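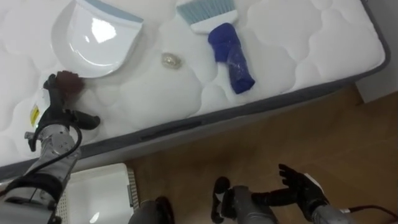 White quilted mattress with dark gray side border; dustpan, hand brush and blue cloth on the sleep surface.

Ludholm Publishes Dry-Cleaning Procedure for Quilted Mattress Tops

GRIRKBERG, March 26, 2018 – Ludholm, a supplier of bedding and bedding care services to guest houses and student residences, today published a written procedure for removing dry debris from quilted mattress tops. The procedure applies to all mattresses the company has under service contract and is available to other operators at no charge.

The document, titled Skalham Surface Care Procedure, runs to 17 pages. It covers the sleep surface, the side border and the join between them. Stain treatment, odor treatment and pest inspection are handled in separate documents and are not changed by this release.

Quilted tops present a specific cleaning problem. The stitched seams form shallow channels between the padded sections, and crumbs, dried soil and bits of packaging collect there. A flat wiping stroke tends to push this material along the channel. Wiping with a damp cloth before the solids are removed can break up soft clumps and work them into the cover fabric.

The procedure therefore divides the work into two stages.

In the first stage, all bedding is removed and the surface is checked under normal room lighting. Clumps and pieces of wrapping large enough to grip are lifted off by hand. Clear film should be looked for from more than one side of the bed, as it is easily missed on a white cover. Remaining material is brushed along the seams toward a dustpan held flat against the mattress. Strokes are short and run in one direction. Brushing toward the border is permitted only when the pan is in position at the edge.

In the second stage, the surface is wiped with a dry, lint-free cloth, folded so that a clean face can be turned out after each pass. The border is wiped last, from top to bottom. If a cloth picks up visible soil, it is replaced before work continues.

Brushes and dustpans used on mattresses are to be kept apart from floor tools. Ludholm recommends a soft-bristled hand brush. Stiff bristles can lift the quilting thread and are excluded from the procedure, as are vacuum attachments with rotating parts. Sewn-in labels should be left in place, and the brush should be turned to run parallel to the label edge.

"Most of the wear we record on quilted covers is at the seams, and a good share of it comes from scrubbing," said Emiliano Zavala, technical manager at Ludholm. "The method is slower on the first bed. Once staff stop going over the same area repeatedly, the time comes down."

The procedure was tested on 40 mattresses at the Myung student residence between terms. Each was cleaned by the two-stage method and checked again at the next change of occupant. The test results were used to set the order of work and to drop an earlier step in which the mattress was tipped on its side before brushing. Tipping moved loose material into the gap behind the border seam – the area hardest to reach with a brush.

Ludholm currently services 3,345 mattresses under contract. Field staff will begin using the procedure immediately, and all sites are scheduled to change over by the end of August. Contract customers do not need to take any action. Sites that clean their own mattresses between service visits will receive a printed copy with their next delivery of covers.

About Ludholm
Ludholm supplies mattresses, protective covers and on-site bedding care from its office and warehouse in Grirkberg.

Media contact
Emiliano Zavala, Technical Manager, Ludholm, Grirkberg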